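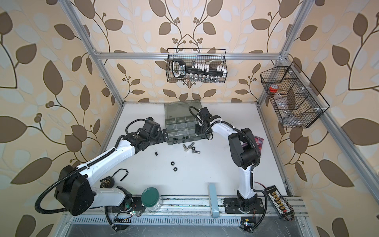

Stopovers on one ticket - worth it or just book two flights?

farecloth
Planning a trip for March and looking at the Maltby Air stopover deal. You fly through their hub and can stay up to four nights with no change in the base fare. The separate tickets I priced came to 800 in total, and the stopover version is 1000. The extra 200 seems to be airport taxes for leaving and re-entering. Has anyone done this and was it worth it? I have one checked bag and no fixed dates.

gatehouse12
Did it last fall. The fare rules matter more than the price. If your first leg is late on a single ticket, they have to get you to the end. On two tickets you're on your own if you miss the second one, and a walk-up fare can easily be 2000.

IslaLaing
I disagree a little. With a four-night gap between flights, a late first leg doesn't matter much. You lose an evening. The protection is useful for same-day connections, but he's talking about staying in the city for several days. I'd take the cheaper option and spend the 200 on the hotel.

gatehouse12
Fair for delays. It still helps if they cancel or move the schedule. They changed my second flight by 12 hours and I got a new one over the phone without paying anything. Two separate airlines would not have talked to each other.

farecloth
Good point on schedule changes. What about the bag? The website says bags are "normally returned at the stopover point," and I don't know what normally means there.

gatehouse12
For anything over 24 hours you collect it. Under that, ask at check-in and look at the tag before you walk away. Mine was tagged to the final city by mistake and the agent had to reprint it.
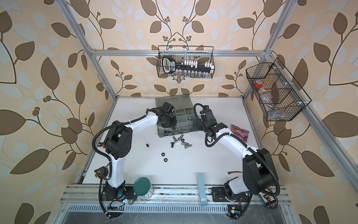
Also check that your hotel nights match the fare. The four nights are counted from the scheduled arrival, so if you land at 11 p.m. that counts as night one even though you barely use it. I lost most of a day that way.

Finlay MacLeish
I've used the Maltby deal twice and the Tennant one once. Tennant gives you fewer nights, but you can change the stopover date once for free. Maltby charges for any change after ticketing. If your dates aren't fixed, that could settle it.

The museum pass that comes with the Maltby stopover is fine but limited. You have to pick it up at the airport desk, which closes at 8 p.m., and they won't mail it or send it to your phone. If you arrive late you have to go back out there the next morning. I didn't bother the second time.

IslaLaing
The pass has been on the phone since January. I used mine in February. You put your booking code into the Pesix app and it shows up under "Extras."

Finlay MacLeish
Then they've changed it since my last trip. Does it still leave out the special exhibitions?

IslaLaing
Yes, permanent collections only. The tram is included now, but the airport train isn't.

quietaisle
One more thing. If you book the stopover through an agency you may not get the extras at all. I booked through Dristuron and the airline said my fare class didn't qualify, although the flights were identical. Dristuron said to ask the airline. I sent both of them screenshots and gave up after three weeks.

gatehouse12
That's in the terms, to be fair. Extras are for direct bookings only.

quietaisle
It's in the terms on the airline site. It wasn't on the page where I paid.

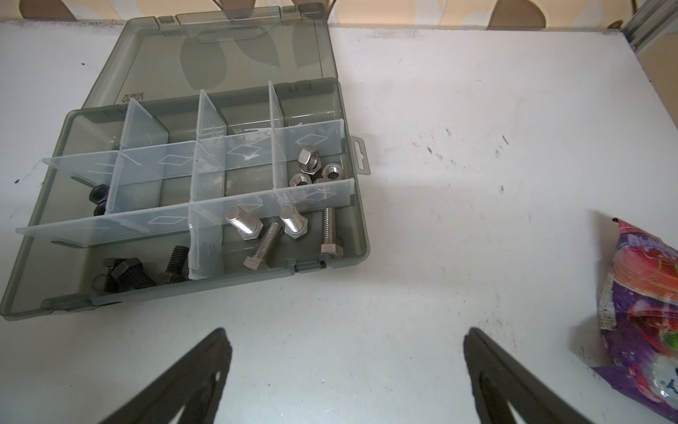 Open organizer box with clear dividers

farecloth
Thanks, all. I'm leaning toward Tennant now for the free date change, even with fewer nights. I'll price it tonight, directly with them, and check how they count a late arrival. If it comes in over 1000 I'll probably do what Isla said and buy the two tickets.

Finlay MacLeish
Use the multi-city search on their site. The regular search won't show the stopover fare.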